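Skemmont lab notebook, teleop bench
February, started 9:40 am

Bedroom pickup in Quintana, driven by hand through the Arno controllers. Good day! The new clutch mapping is in and I can finally reposition my wrist without the hand in the sim jumping when I let go. I had got so used to that jump that I was bracing for it all morning.

Task as written on the board: start by the dresser, cross to the blue item on the floor, get the fingers to either side of it, close, lift, carry to the bed, release. Operator works from the head view until the base is parked, then switches to the wrist view for the last stretch. Same rule as the kitchen set.

Things I changed before recording:
Translation scale on the right controller down by a third in wrist view, left alone in head view.
Trigger now maps to finger opening along a curve, so the first half of the pull is slow. Love this one.
Base rotation locked while the clutch is held. I kept steering with my elbow.

Set now stands at 493 demos, 330 kept after review. Most of the rejects are old ones from before the clutch fix, where the jump shows up in the action log as a spike a few steps long. I tried smoothing those and they looked fine on the plot but the replayed hand drifted, so out they go. Longest kept episode is 2,417 steps, and that is me dithering over the approach angle — keeping it anyway, there's a nice recovery in the middle.

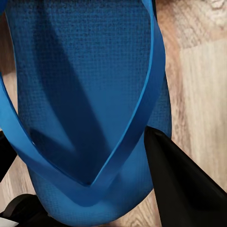
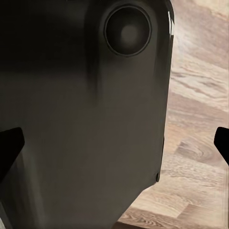
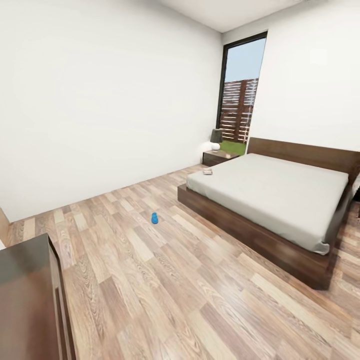

First one: wrist view, blue item with the right finger near the strap. Second: wrist view, fingers wide, dark shell filling most of it. Third: the whole bedroom with the blue item out on the floor.

The raised strap is the fun part. Coming straight down, it's very easy to line up on the V and forget where the sides are, and then one finger ends up somewhere silly. What works for me is to stop high, line up on the outer edges, roll the wrist until the gap looks even left and right, and only then go down. Takes a bit longer, but the demos look so much more alike from one to the next, and I'd take that over speed at this stage.

Wrist view near dark furniture is still hard on the operator. Black fingers against dark gray, and the near finger just melts into it. I don't want to brighten the fingers for the recorded images, but a thin outline drawn only in the operator's display would help a lot. Asked for it in the Skamum tracker.

Also found out why replay was off for 2 of this morning's episodes: recording started before the base had settled, so the first pose in the log is a moving one. Added a half-second wait after reset. Replays line up now on everything recorded since.

After lunch, tried driving the whole task in wrist view just to see. Terrible for crossing the room, great for the last bit. I'd like the view switch to be on the thumb button so I don't have to reach for the keyboard and lose my pose.

To do:
thumb button for view switch
label approach side in the episode notes, left or right, going back over the kept set
re-export with the new trigger curve noted in the header — the old files don't have it
randomize start pose a little more, mine are all too tidy
ask whether the bed release counts anywhere on the mattress or only near the foot

Stopped at 5:15 pm. Hands a bit sore, very happy with the clutch.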